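Street Noise and Ground-Floor Use in Trernham
Student project report, 2025-11-01

3. Method

We wanted to know if the kind of building along a street changes how loud it feels to people walking there. We picked two streets, Prevlow Street and Haugland Street, and took sound readings at fixed points in June. Each reading lasted 90 seconds. We took 1463 readings and threw out 86 because of wind or a dropped meter, which left 1377.

We also handed out a short survey and got up to 200 answers per street. The questions asked how loud the street was and how easy it was to talk while walking. 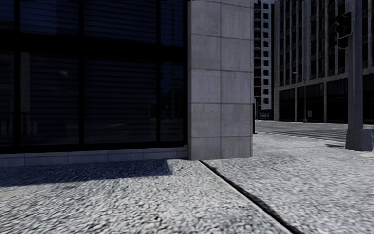
The survey was given in the afternoon only, so it says nothing about the morning rush. The sound readings cover both.

4. Results

Haugland Street had the higher readings, mostly near the bus stops. People still rated Prevlow Street as harder to talk on – we did not expect this. One possible cause is the delivery trucks, which idle close to the sidewalk near the Grondis store. The meter averages that noise out over the full reading, but a person standing next to a truck does not.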